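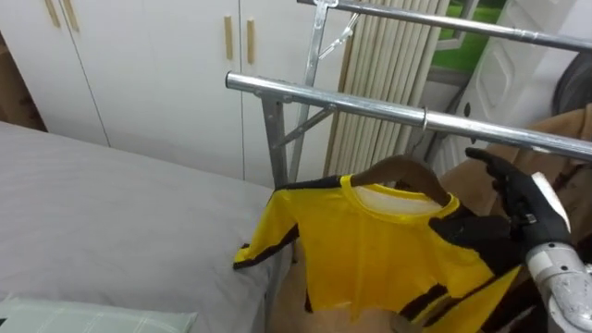
Hello all, and thank you for the flood of messages about the bus route, I'm still working my way through them (slowly, with tea). I wanted to answer the one below properly, as I think it speaks for quite a few people in Cluvolwood who feel the council has stopped listening. I've been reading the council's papers at home in the evenings, with the clothes drying rack up next to the bed and the wardrobe doors firmly shut on everything I ought to be sorting out, so do forgive me if I ramble a bit!

Posted Apr 6, 2018, by the list moderator
3 minute read

> I filled in the survey in December and heard nothing
> back. Now my neighbour tells me the 91 is going to stop
> at Mornitz and we'll all have to change there. Is that
> settled? Did our answers count for anything? I can't be
> the only one who gets the early bus to the hospital.

You certainly aren't the only one, and no, it isn't settled. The council had 523 replies to the survey, and 439 of them asked for the 91 to carry on through to the hospital as it does now. Those figures are in the report, on the page after the maps, and I was very glad to see them printed in full.

What has been agreed so far is that the transport working group will look at two versions of the timetable. One ends the route at Mornitz, as your neighbour says. The other keeps the whole route but drops the last bus of the evening. I don't much like either, if I'm truthful, though I know which I'd choose if I had to. Several of you have written to say the late bus matters just as much, particularly if you work shifts at Wurkine, and I do hope you'll tell the councillors so as well as telling me.

Anyone who lives in the ward can speak at the next meeting for three minutes, but you need to let the clerk's office know beforehand. A letter is just as good if you hate standing up in front of people (I do, and I've done it four times now). Please say which stop you use and what time you travel, even if it feels too small to mention.

Oh, and the petition in the Barroso bakery is still on the counter by the till, so sign it when you're in for your bread.

Warm wishes to you all, and keep writing.

Recent on this list
Re: Parking permits on the hill
Library opening hours, second try
Notes from the ward meeting
Who looks after the footpath behind Wurkine?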